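Keeping a wooden work table in order when it is used for everything

3 min read

In our house in Hekstead there is one big table of light wood, the butcher-block kind, and it has to serve for all: repairs, school things, small projects, sometimes the toys. For a long time I tried to follow the advice that a work table must be cleared every evening. With us it did not last a week. The tips below are for people who have the same kind of table and who need to leave a part of the things on it.

Give every side of the table one job

I started with the cutting mat. It lies on the left side and it stays there. The small tools which I use every day live on the mat, and if I find one of them in another place, I know where it must go back. Before, I moved the mat to wherever I was working, and the small tools traveled after it and got lost on the way.

The right side is for the power tool that is in use at the moment. One only. When I take a second one from the closet, the first one must go back to the closet. Put it down with the handle toward you, and keep its working end away from any cable.

The middle is for work. Things may stand at the far edge, but they should not come closer than the length of your forearm. I measure this with my own arm, it is faster than a ruler.

Boxes with a clear lid

I bought two organizer boxes from Allby, first a gray one and later a clear one. The gray box is now in the basement. If you can't see what is in the compartments, you open them all, and on a bad day you drop one. With the clear box I look from above and take what I need.

A flat lid is also a good shelf for pliers. I know that many people want nothing on top of the box, but pliers with bright handles are easy to see there, and you lift them away with the same movement when you open it. Only don't put there anything round.

Use a cup for the things with no shape

Toy vegetables, markers, pieces of sponge - all these don't stack, and in a drawer they go under everything else. A tall cup holds them standing and takes little place. Ours has toy vegetables in it, and the corn usually sticks out at the top. Choose a cup with a heavy bottom. If it falls often, put a flat stone inside first. A label is useful only when there is more than one cup.

Soft case for soft things

Pencils, erasers, and the short ruler go in a pencil case with a zipper, and the case goes to the far corner. A teal one or another strong color is easier to find on pale wood than a brown or beige one. Close the zipper each time. An open case collects dust from sanding, and I had to wash mine in September for exactly this reason.

Loose plastic parts

A single part in the work area is allowed while you are working with it. When you stop for the day, put it in the box or in a small dish. I mark the dish with masking tape and write the name of the project, so that I don't ask myself after a month what the green ring was for.

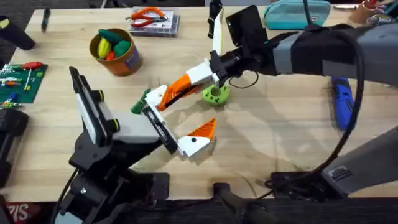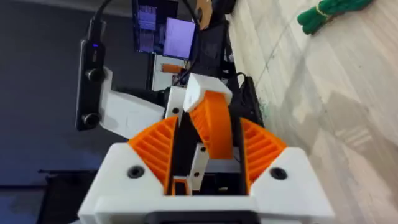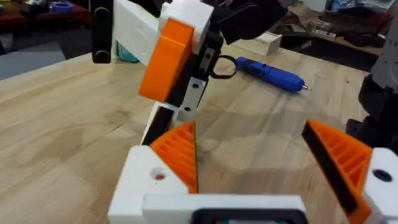 How often should a wooden work table be oiled?

Two times in a year is enough for most tables, one time before winter and one time before summer. Use a thin coat, wait until the next day, and rub with a dry cloth. If drops of water stay round on the surface, the table can wait longer. I use the Mirko oil, but any mineral oil for cutting boards will do the same work.

Cleaning in five minutes

Brush first, wipe after. If you wipe first, the fine dust goes into the grain and the wood looks gray. I use an old paint brush and go always along the grain, from the back edge to me, with a dustpan held under the front edge. Then a damp cloth, well squeezed, and a dry one.

For glue, wait until it is hard and push it off with a plastic card. A metal scraper leaves marks, I have three of them near the left corner and I see them every day. Marks of pencil go away with a normal white eraser.

Cables

Let a cable make a wide loop and not a tight one, and keep the loop at the side or behind the work. If it must cross the table, fix it with a clamp at the edge. The shop on Soliman Street sells small clamps with rubber ends which don't press into the wood. Tape is fine for one afternoon. After a few days it leaves glue on the table, and then you are back at the plastic card.

Contact | Copyright Hekstead Home Notes, December 27, 2021 | Back to top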